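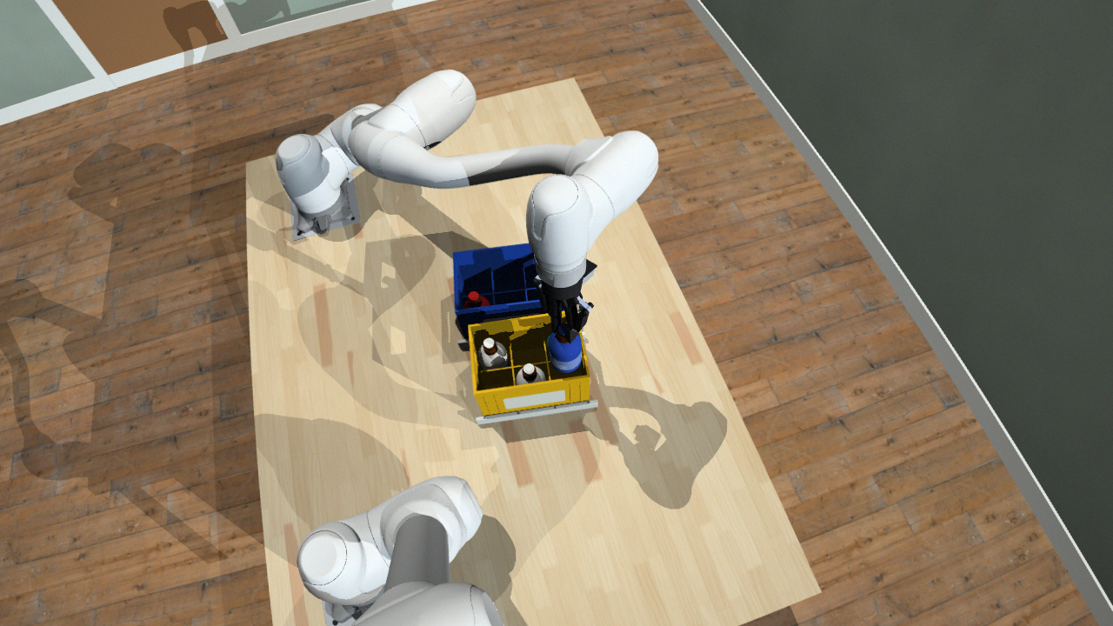
## Comparing Gripper Settings on the Two-Arm Crate Bench

This page explains how to run a gripper comparison on the simulated two-arm bench. It is intended for staff and students who have completed the introductory session and who can already start the simulator, load a scene, and move an arm by hand controller. The procedure was written by Chinyere Ogbonna and is maintained by the Clisero bench team. Corrections should be sent to Jummai Lawal.

The task used throughout is bottle transfer. Bottles stand in two divided crates, one blue and one yellow, and the arm under test picks a bottle by the neck, lifts it clear of the dividers, and places it in a named compartment. The task is simple to explain and hard to do well. The compartments leave little room for the fingers, so small differences between grippers show up quickly.

### Before you begin

You will need:

- an account on the Besik server with write access to the results folder
- the current bench scene, with both arms mounted
- two gripper profiles, one to serve as the baseline
- a blank comparison sheet

Confirm that no other session is using the scene. Two people writing to the same run folder will damage both sets of logs, and the logs cannot be repaired afterward.

### Step 1. Load the scene and fix the seed

Open the bench scene and set the random seed to 3561. The same seed must be used for every profile in the comparison. It controls the starting bottle layout and the small changes in crate angle between trials. If you change it partway through, discard the earlier runs and begin again.

Leave the lighting at its default. The strong shadows are part of the test for any controller that uses camera input, and results from the soft-light version of the scene may not be entered on the same sheet.

### Step 2. Choose the arm under test

Only one arm is tested at a time. Park the other at its own end of the table, away from the crates, and lock its joints in the controller panel. A locked arm still casts shadows and still counts for collision checks. Do not hide it from the scene to gain speed.

### Step 3. Load the baseline profile

A profile holds four settings: opening width, closing speed, grip force, and finger pad friction. The usual baseline is the Helmy profile, which has been used for all comparisons since February. Load it, then open and close the gripper several times in free space above the table. Both fingers should move evenly. If one lags behind the other, reload the profile before going further.
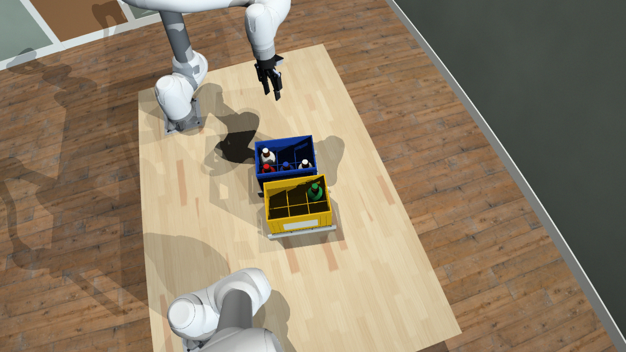 With the gripper open, lower it slowly over a compartment until the fingers are level with the tops of the dividers. Watch the contact display as you do this. Any contact reading at this height means that the opening width is too large for the crate, and the profile must be adjusted or withdrawn. Record the width that you finally used, even if it is the one supplied with the profile.

### Step 4. Set the approach

The arm should come straight down over the bottle. A tilted approach is permitted for the rear compartments, but it must then be used for every profile in the comparison. Mixed approaches were the most common fault in the sheets that Ibrahim Ibrahim reviewed last term, and the affected sheets had to be set aside.

Set the grasp height at the neck, just below the cap. Grasping the cap itself often succeeds in simulation and tells us very little about the gripper. Grasping the shoulder forces the fingers down between the bottle and the dividers, where they tend to catch.

### Step 5. Run the trials

Run 59 trials for each profile. The first three are warm-up trials and are not scored. For each scored trial, the controller writes one of the following results:

1. **Placed** — the bottle is upright in the named compartment and the fingers have released it.
2. **Dropped** — the bottle left the fingers before it reached the compartment.
3. **Blocked** — the fingers or the bottle struck a divider and the arm stopped.
4. **Missed** — the fingers closed without holding anything.

Do not change a result by hand. If you believe that the controller has scored a trial wrongly, mark the row and add a note, and a second person will review the recording.

### Step 6. Check the wrist view

After the overview recording has been reviewed, open the wrist camera recording for every trial marked Blocked or Missed. The overview is useful for judging the path of the arm, but it is a poor guide to finger position. From above, a gap between a finger and a crate wall can be hidden completely by the wrist.

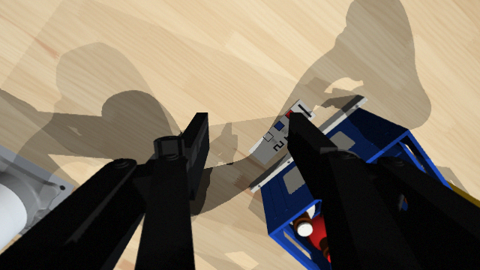

Look first at the space between the finger pads, and then at the outer links. On linkage grippers the outer links spread wider than the pads, and they are frequently the part that touches the crate. A profile may therefore fail because of its links while its pad settings are perfectly sound. Enter "pad" or "link" in the contact column so that the two cases can be separated later.

The wrist view turns with the gripper, so directions in it do not match directions in the overview. Describe positions by crate color and compartment only. Avoid "left" and "right" on the sheet.

### Step 7. Load the second profile and repeat

Reset the scene, confirm the seed, and load the second profile. The Vernusa profile is a sensible choice for a first comparison. It closes more slowly than the baseline and uses a lower grip force, and the effect on dropped bottles is usually easy to see. Repeat Steps 3 to 6 without altering anything else.

If the simulator stops during a run, restart the whole set for that profile. Part sets must not be joined together.

### Reading the results

Compare the Placed counts first, then look at how each profile failed. Two profiles with the same number of successes may be quite different in use. One that drops bottles may need only more force, while one that is often blocked probably has the wrong shape for the crate — no change to force or speed will correct that.

Time per trial is recorded but should be treated with care. Chiamaka Okeke has shown that most of the difference in time between profiles comes from closing speed alone, and a faster profile is not to be preferred on that ground if it drops more bottles.

### Common problems

**The gripper closes but the bottle slides down.** Check the pad friction value. It returns to zero if the profile was saved in the old format.

**The crate moves when the arm lifts.** A finger is probably caught on a divider. Reduce the opening width slightly and repeat the contact check in Step 3.

**The arm stops above the table and will not descend.** The parked arm may have been left within the collision margin. Unlock it, move it farther back, and lock it again.

**The log is empty.** Confirm that the controller is writing on port 1965 and that your session has permission to use the results folder.

### Submitting the sheet

Save the sheet in the same folder as the logs, under both profile names, with the baseline first. Chiamaka Sani checks new entries each morning and will return any sheet that lacks a seed, an approach, or an opening width. Recordings are kept until the sheet has been accepted, after which only the trials marked for review are retained.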